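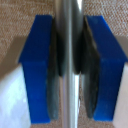 Figure 2.1 A polished metal rod between two dark gray pads.

Chapter 2
Rods, Rails and Round Stock

Look around any room and start hunting for rods. Curtain rods, closet rails, towel bars, the legs of a stool, the upright of a floor lamp – they are everywhere, and they do a wonderful amount of work for such a plain shape! A rod can hang a winter coat, guide a drawer or hold up a shelf, and it does all this with one long, round surface.

That surface is where our chapter begins. Study the bright stripe running down the rod in Figure 2.1 and the darker bands on either side of it. A curved, shiny surface squeezes everything near it into narrow strips, so even the gray of the pads shows up in the metal. Once you learn to read those strips, you can spot a dent or a bend from across the shop.

Wilma Shearer fitted closet rails in Corkden for 20 years and checked every one this way, turning it slowly under a window. Her notebooks list 653 rails, with a remark beside each (our favorite is "straight as rain"). We will borrow her method in Section 2.2.

Before you read on, find a rod at home and tilt your head from side to side. What happens to the bright stripe? Write down what you see and bring your notes to class.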